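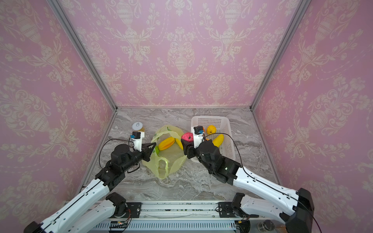

The question from packing was whether the fruit cell means fewer people on the line, and could somebody please write down what we're supposed to do with it besides stand there. Fair. Same head count on the line as in February, the jobs move around a bit. Rest of this page is the second part.

*Updated 6/9/26. Replaces the old Skarell sheet, bin that one.*

# Running a bag-to-basket shift on the two-arm cell

For anyone on the packing rota at Hiebert. No programming needed. If a step asks for a password you're on the wrong screen – go back.

## Before you start

- Sleeves up, lanyard off. Lanyards catch.
- Log in on the Rikow tablet with your own badge. Not your neighbor's, the hours get pulled from it now.
- Check both arms are parked. If one isn't, press Park and wait. Don't push it by hand.
- Wipe the slab. Dry cloth only.

## Loading

1. Hit Hold. Wait for the tablet to go amber.
2. Put the bag down in the middle, handles toward the front. Open it out loosely. Doesn't need to be neat, a bag pulled tight is harder for the grippers than a crumpled one.
3. Basket to the right of the bag, long side front to back.
4. Mixed fruit is fine. Star fruit, mango, citrus, whatever came in. Nothing over 586 grams, the tablet will refuse the weight anyway.
5. Hands out, step behind the yellow line, press Run.

Speed stays at 50 percent for everybody until further notice. Yes it's slow. Leave it.

## While it runs

You are the checker now, that's the real change. You used to handle every piece and notice the soft ones without thinking about it. The arms don't feel that, so you have to look. Dark spots, splits, leaks. Anything doubtful, press Flag and keep going, the basket gets sorted at the end table.

Watch the cables over the basket. A loop can sit low across the fruit when an arm reaches in. Fine if it slides off. If it drags a piece with it, Hold.

Fruit half under a fold of plastic gets missed a lot. Let the cell try twice. Then Hold, lift the fold, Run again. Dont take the fruit out yourself or the count goes wrong and someone has to fix it in Estano after the shift.

## If it stops

- **Amber, no message:** somebody pressed Hold. Probably you. Press Run.
- **Code 13:** gripper closed on nothing. Clear it, straighten the bag a little, Run.
- **Same code again right after:** call maintenance and go on hand packing. You're not expected to nurse it.
- **Red:** big button, step back, call. Don't reset a red, ever.

## Swaps and breaks

Checking is an hour at a time, then swap with hand packing. People asked for two hours and we tried it, eyes were gone by the end. Pay grade is the same on both stations. Flags are not used for scoring anybody, so flag as much as you want.

The cell did over 4,000 pieces in the trial and the delicate stuff still goes by hand. Berries, figs, anything ripe enough to dent. That work stays on the line – put your name on the sheet if you want more of it.

## End of shift

1. Park both arms.
2. Empty the basket, fold the bags, green bin.
3. Brush off the front rail. Bits collect there and the brush is on the hook, use teh soft one.
4. Write anything odd in the log. One line is plenty.
5. Badge out on the tablet, then at the door. Both.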